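Workshop Tips: Buying Finger Pads for a Hand-Held Gripper

Try both sets on your own table before you believe either box. We gave the Bakstead pads and the Coppens pads 40 pickups each, and the ones with the nicer brochure lost.

Check the pad edges every Tuesday. Trim fuzz with nail scissors and don't pull it, however much it asks to be pulled.

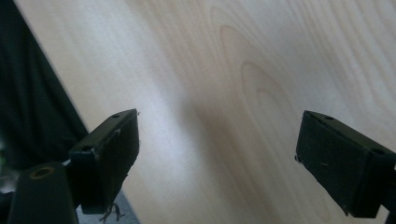 Workshop Tips, p. 13

Open the fingers all the way before you start and look at both pads under a decent lamp. A worn pad on one side will make you blame the controller, and controllers cost 400 dollars.

Snug the screws by hand. The power driver is for decks.

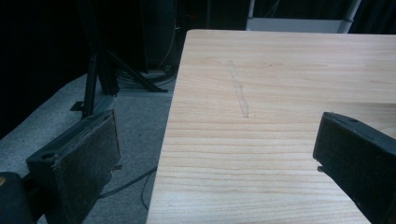 Change one thing at a time, too. Swap pads and camera together and you'll have a lovely afternoon and no idea which one helped.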